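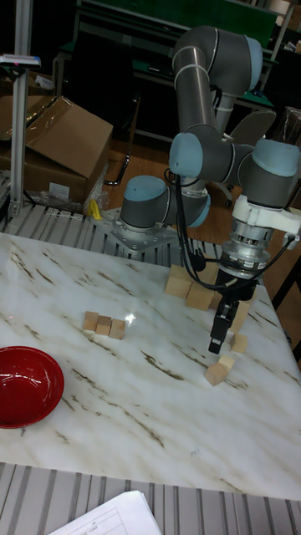
Robot arm and nine wooden cubes

Relari Community Help
Faith and Parish Life > Sacraments

Confirmation sponsor lives far away and isn't registered at a parish

Asked by Adhiambo Lukumay
August 25, 2022

My son is in the second year of confirmation prep and we have to turn in the sponsor form before classes start again. He wants his uncle, my brother-in-law Zsolt. Zsolt is 34, baptized and confirmed Catholic, not married, and goes to Mass every Sunday. The problem is the form wants a "sponsor certificate" signed and sealed by the pastor of the sponsor's parish, and he isn't registered anywhere. He moved for work last year and has been going to whichever church has a Mass that fits his shifts, usually one of two. He called one of them and the secretary told him they only sign for people who have been registered for six months.

He also lives 600 miles from us and may not be able to get off work for the rehearsal. He can be there for the confirmation itself, which is in March.

Questions:
Does he have to be registered to get the certificate?
Is he disqualified if he misses the rehearsal?
If this doesn't work out, can my husband do it? He is Catholic too.

Our parish is big and I haven't been able to get the faith formation office on the phone. I left two messages.

Answer from Ferenc Somogyi
Marked as helpful

I ran confirmation prep at a parish with 1,161 registered families, usually with more than 100 candidates a year, so I have seen this come up a lot.

Taking the last one first. No, your husband can't be the sponsor. Canon law says the sponsor can't be the father or mother of the one being confirmed. Your pastor can't waive that because he likes your family. What some parishes do when there is no sponsor is let a parent stand with the candidate and present him to the bishop, without being listed as sponsor. The canon says there is to be a sponsor "insofar as possible," so a confirmation without one is still valid.

On registration: it is not in canon law. The requirements for a sponsor are the same as for a godparent. He has to be at least 16 (a bishop can set a different age), a confirmed Catholic who has received the Eucharist, living in keeping with the faith, not under a canonical penalty, and not the parent. Registration is an office practice in the US. The pastor is being asked to vouch for someone and the registration card is how he knows the person exists. The six-month rule is that parish's own policy, and a pastor can make an exception to it if he wants to.

What I would have Zsolt do:

Skip the secretary and ask for ten minutes with the priest. After a weekday Mass is a good time. Sunday is a bad time.

Register this week at the parish whose boundaries he lives in. You have until March for the confirmation, so even if they hold him to six months he may make it — but ask your parish whether they will take the form late.

If neither priest there knows him, he should ask his old parish. If he was going there until last year, the pastor may be willing to write a letter for him.

He should have a recent baptismal certificate with the notations on it. The church where he was baptized issues it, and his confirmation should be noted on it. Some offices want that along with the form.

The rehearsal is not a requirement of the sacrament. We had sponsors miss it every year. Somebody sat in for them, usually the mother, and told them where to stand. The sponsor puts his right hand on the candidate's shoulder and may be asked to say the name. It takes a minute to explain at the door.

Email the faith formation office instead of calling. In August they are probably buried in registrations.

Answer from Imre Kocsis

Same thing happened to my daughter's sponsor. He put $20 in an envelope every week for two months so they would have a record of him and then they signed it. Not saying that is how it should work.

Answer from Géza Kovács

Check if one of his baptismal godparents could do it. The Church actually encourages using a godparent from baptism if there is one available. My godmother did mine and the paperwork was easy because she had been at the same parish for years.

If Zsolt ends up stuck on the certificate, a proxy won't fix it. A proxy is for when the sponsor is approved but can't be there in person.

Comment from Adhiambo Lukumay

Thank you. His godfather passed away and his godmother is no longer practicing, so that one is out. Zsolt registered online last night and is going to talk to the priest after the Tuesday morning Mass. I emailed the office.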